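When I finally got Madhu Joshi on the phone, she had a spreadsheet open and a cup of tea going cold beside it, and she was happy to talk about both. She plans equipment for Plarkino, a small group that teaches grippers to handle groceries, and she has been doing sums for next year since February.

"Everybody wants to ask me about the arm," she told me, laughing. "The arm is one line! I lose sleep over finger pads, cables, spare screws – all the little stuff you buy again and again."

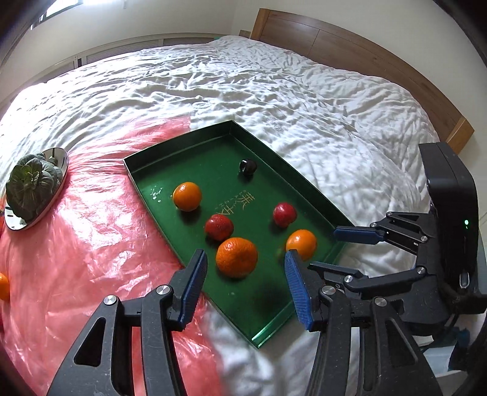

Hand-held grippers with blue finger pads, and a tray of oranges and plums.

Her advice to anyone starting out is to buy the hand-held units first and leave the big purchase for later. She set aside 400 dollars for pads and spent 323, and she's still rather proud of that. Fruit and vegetables get their own line too, with 300 dollars in it.

"My colleague Adelmo Lo Presti wanted plastic fruit, bless him," she said. "But I like real carrots, real greens, an ordinary bed to put them on. You learn what you need to order next."

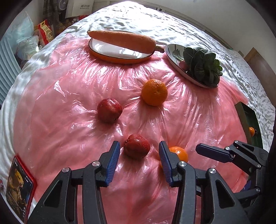
Fruit on the pink sheet, with the carrot and bok choy on plates behind.

And the arm? She has a quote from Droveck and is waiting on one from Stundport, and she keeps about 1,000 dollars back for shipping – "which always, always goes up," she sighed, and went off to warm her tea.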